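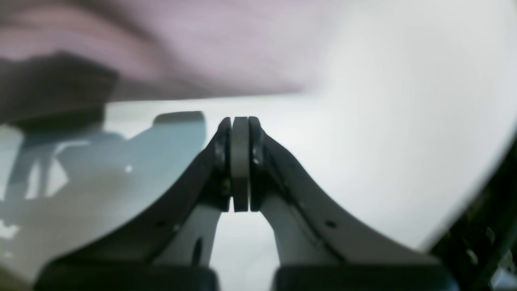 Groswood Shared Workshop, Handling and Safety Working Group
Minutes of the July meeting, opened 4.10 pm
Chair: Müzeyyen Ekinci
Minutes: Nurhan Akyol
Apologies: Demchenko (on leave until the end of the month)

1. Previous minutes
Accepted, with one correction. The spare fingertips went to the Ollgate site, and I had written Fledamari. Sorry, everyone, and thank you to the Ollgate people for being so gracious about it.

2. Grip force limits
This took up most of our time, and it was a very good discussion. Müzeyyen proposed that the two-fingered grippers be capped at 40 newtons for all routine work, with anything higher needing a second signature in the log. Fledamari have been working to 38 for a while now and would like to keep their own setting, which the group was quite happy with, as it sits under the cap. Agreed. The new figure goes on the laminated card at each bench, and the old cards are to come down please (all of them, including the one inside the cupboard door!).

3. Checking the fingertips
We had a long and friendly back-and-forth over how often the tips ought to be looked at. The draft said every 200 cycles. Ollgate felt that was a bit much on light parts, but we settled on keeping it for now and coming back to it once there are some logs to read. The check covers the rims, the faces that meet the part, and the screws. Worn tips get tagged and put in the grey tray, even if you're fairly sure they have another day in them.

4. Hands near the gripper
The wording now reads: "Nobody reaches between the fingers to free a part until the arm is stopped and the stop is confirmed out loud." Nurhan asked whether "out loud" applies when working alone. After some laughter, yes, it does.

5. Other business
The first aid kit at Groswood is short of burn dressings. Müzeyyen will order more. The labelling colours were held over until Demchenko is back.

Closed 5.25 pm. Next meeting in August, same room.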